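Foro Vondulville > Casa y orden > Doblar en tiras: ¿sirve de algo?

**gosport_15** escribió:
Llevo desde enero leyendo que hay que doblar las camisetas en tiras largas y luego en tercios, que si ahorra sitio, que si no se arrugan. No me lo creo. Con el punto blanco fino, en cuanto pliegas una parte sobre otra, ya tienes la arruga hecha antes de llegar al cajón. 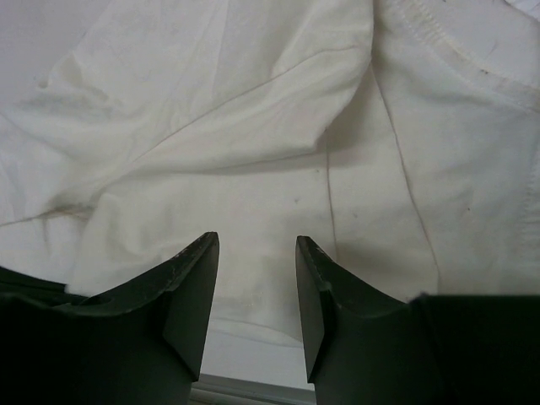

Yo cuelgo todo y listo. A quien defienda lo contrario le pido algo más que «a mí me funciona» – eso lo dice todo el mundo de todo.

3 me gusta · 6 respuestas

**Nii Amoah** escribió:
Pues colgar el punto es lo peor que puedes hacer. Se da de sí por los hombros y te salen los dos picos de la percha. Manga hacia dentro, prenda a lo largo, alisar con la palma y después cortar el largo en dos o tres.

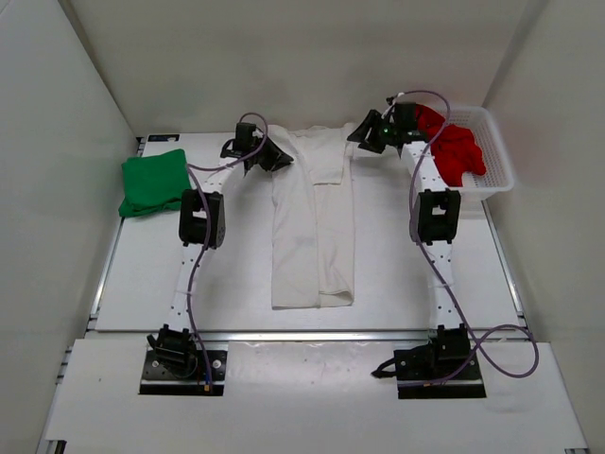

Si el bajo queda torcido lo deshaces y empiezas otra vez, son 15 segundos. El sitio que se ahorra sí es exagerado, eso te lo concedo.

6 me gusta

**lamptey** escribió:
¿15 segundos por prenda? Con 100 prendas ya me dirás. En mi casa somos cuatro y la ropa va del tendedero a la silla.

**gosport_15** escribió:
@Nii Amoah lo de los hombros depende de la percha. Con las gruesas no me ha pasado. Y lo de alisar con la palma... alisas lo de arriba, lo de debajo se queda como estaba.

**Tetteh Antwi** escribió:
Yo compré la tabla de doblar Zirkotard por culpa de un hilo de este mismo foro y está detrás de la puerta. Para camisetas normales, pasable. Para mangas largas, un estorbo. Cualquier mesa lisa hace lo mismo y no ocupa.

Lo que sí noto es el color de la tela. En las blancas casi no distingues dónde acaba una capa y empieza otra, en las rojas lo veo todo mejor. 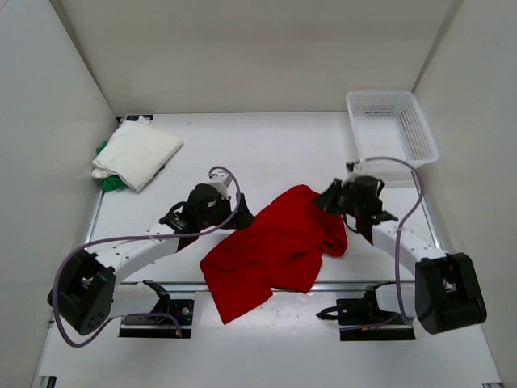

Por eso las blancas las dejo para el final, con luz de día. Manías, seguramente – no tengo ninguna prueba.

3 me gusta

**lamptey** escribió:
Manías, sí. Una arruga es una arruga en cualquier color.

**Nii Amoah** escribió:
@gosport_15 prueba el lunes con una sola, la dejas doblada toda la semana y la comparas con una colgada. Si sale peor me callo.

**gosport_15** escribió:
Vale, pero elijo yo la camiseta. Y sin plancha de por medio.

Compartir (3) · Comentarios (8)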